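I have been at the great-grandmother book again, which will explain the silence on this blog and the state of my inbox. For anyone new, she was a singer. She sang in the river towns and later in the hotel at Drindano, she made a handful of records that hardly anybody bought, and she wrote letters the way other people breathe. I have 351 of them now, in shoeboxes, and I love every one, even the long ones about her teeth.

The manuscript stood at 3,284 words in March and I'm sorry to say it has gone down a bit, as I cut the whole chapter on the voyage. It was a lovely chapter. It just had almost nothing in it that I could prove!
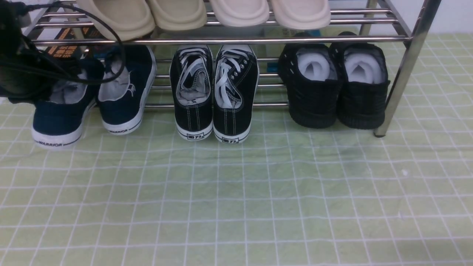

The trouble with the Rollodden years

She arrived in Rollodden with one trunk and a letter of introduction to a piano teacher named Triệu, and after that the letters dry up for two whole winters. I used to think she was unhappy. Then Duyên Từ, who has been reading the teacher's household books for me (bless her, the handwriting is dreadful), found a line for singing lessons paid in full, and another for cake on the same day, and so on all through that first winter. It doesn't sound like misery to me. I think she was busy and well fed and simply forgot to write home, as I did at that age.

I have rewritten those pages four times. My first version was so gloomy that my sister rang me up on Thursday to ask if I was all right.
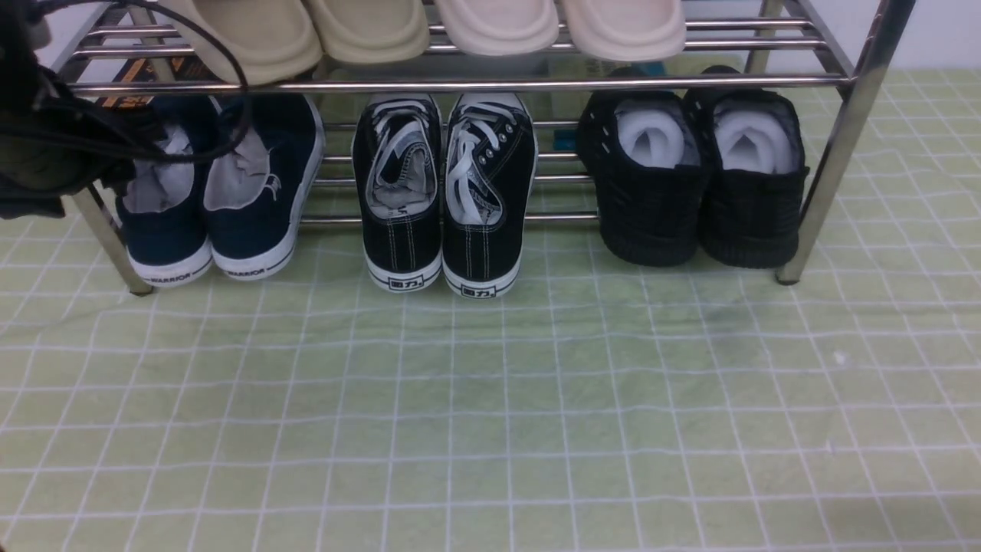 A recording, maybe

Now for the thing I have been dying to tell you. Marichka Polishchuk wrote to say she has a Ridex disc from her uncle's collection, with a soprano on one side and no name on the label, only a number scratched near the middle. The song is one my great-grandmother mentions in two separate letters, and she complains in both that they made her take it too fast. Marichka played it to me down the telephone. It was very fast. I had to sit on the stairs for a while afterward.

I am trying to be sensible. Plenty of sopranos sang that song, and a bad phone line would make anybody sound like family.

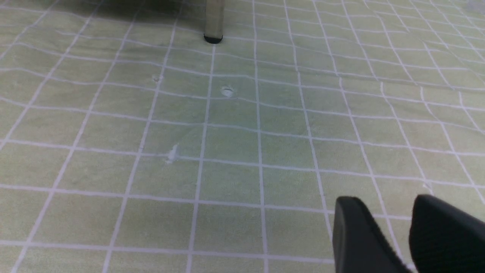

Where the book stands

I am aiming for 95 short chapters, some of them only a page, because that is how she told stories herself. My cousin thinks it's too many, and he may be right, but he also thinks 400 pages is too long for any book about anyone, so I take his advice with some salt. The Drindano part is nearly finished. The marriage is still a mess, both on paper and, as far as I can gather, in life. 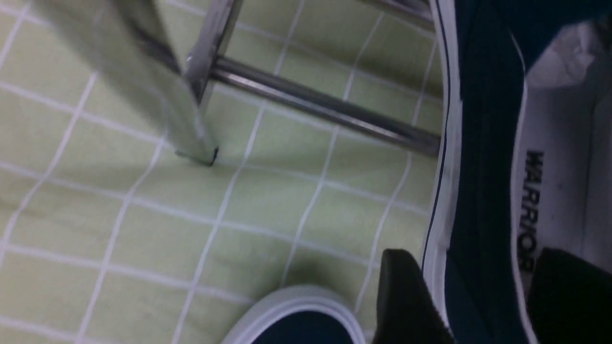
Chrome leg and green grid

If you had a relative who went to the hotel concerts at Drindano, or if there is an old program in a drawer somewhere, please do write to me. I answer everything eventually, and I'd be so glad even of a menu.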